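Bench notebook, Vullivach Laboratory, Room 5
Sep 21, 2023
Entry by Prakash Achari

Subject: Condition of the taped square and the three colored cubes

The purpose of this entry is to place on record the present condition of the tabletop, the tape outline and the cube set before the Sugden work is moved to this bench. The previous entry on the same subject dates from May and gives the layout only. It contains no remarks on wear.

Tabletop. The wood is light, with tan and honey-brown streaks, and remains serviceable. A thin pale line in the surface has been noted for reference. A few small dark specks and one faint bluish scratch are also present. The specks were left alone after wiping with a damp cloth made no difference to them. Abrasive pads are not to be used on this surface. Colleagues who need to mark a position should use tape and not pencil, as the pencil marks at the Gredier bench could not be removed without dulling the finish.

Tape square. The outline is black tape laid directly on the wood, with the interior left bare. The strips were torn by hand and the ends are ragged, most noticeably where two strips overlap at a corner. The tape is still flat and will be kept for the present. Should a corner begin to lift, the complete outline is to be replaced in one operation. Patching a single side has in the past left the square out of true by more than 2 mm, and the earlier layout sheet then no longer applied.

Cubes. The set in use is red, yellow and green, nominal edge 40 mm. The yellow cube carries small dark marks and scuffs on one face. These do not affect its use, but the cube should not be cleaned with solvent. Imidix supplied the set and has been asked for two spares of each color. No delivery date has been given.

Stack order. The agreed order is red on the wood, yellow on red, green last. Red is placed by eye, and some variation within the square is accepted — the outline is the limit, and the middle is only a preference. The position of red should be written down before yellow goes on, as very little of the lower block can be seen afterward from above. Where yellow overhangs red, the overhang is to be entered with its direction. A plain entry of "stacked" is not sufficient and has caused difficulty in comparing notes from different days.

Storage. The cubes are returned to the lidded tray on the second shelf at the end of the day. The tray label still shows the old Gredier number and requires correction.

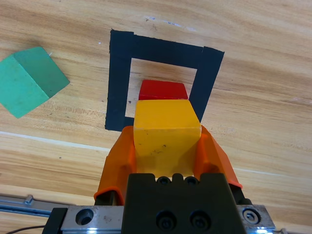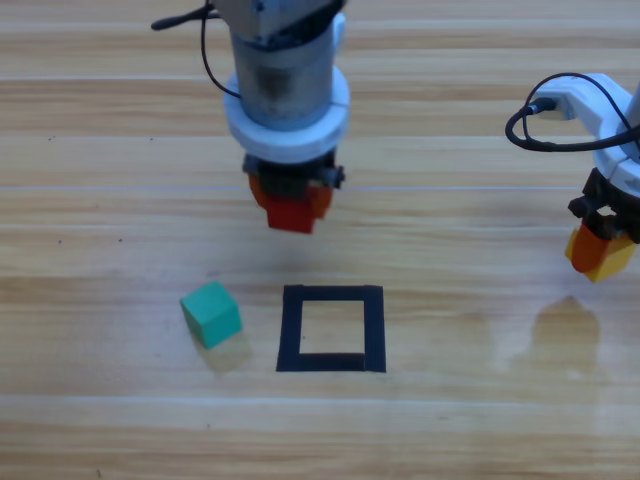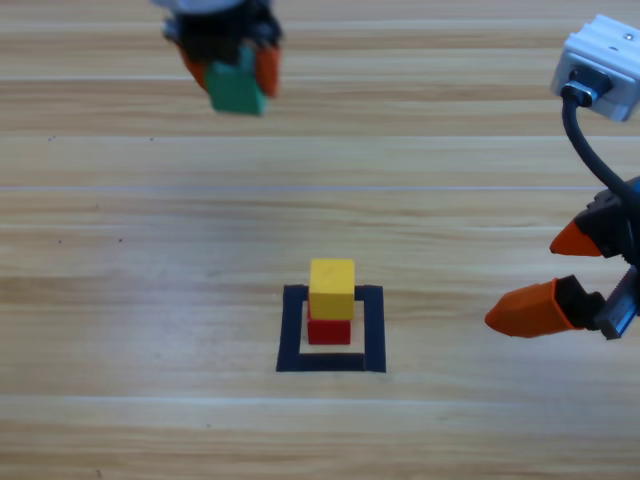
Cubes and black tape square on the bench top, Room 5. The last view has yellow stacked on red inside the outline.

Outstanding: new tray label; reply from Imidix regarding spares; fresh roll of black tape, same width as the present one. The layout sheet is to be copied into the Sugden folder and the May version marked as superseded.

P. Achari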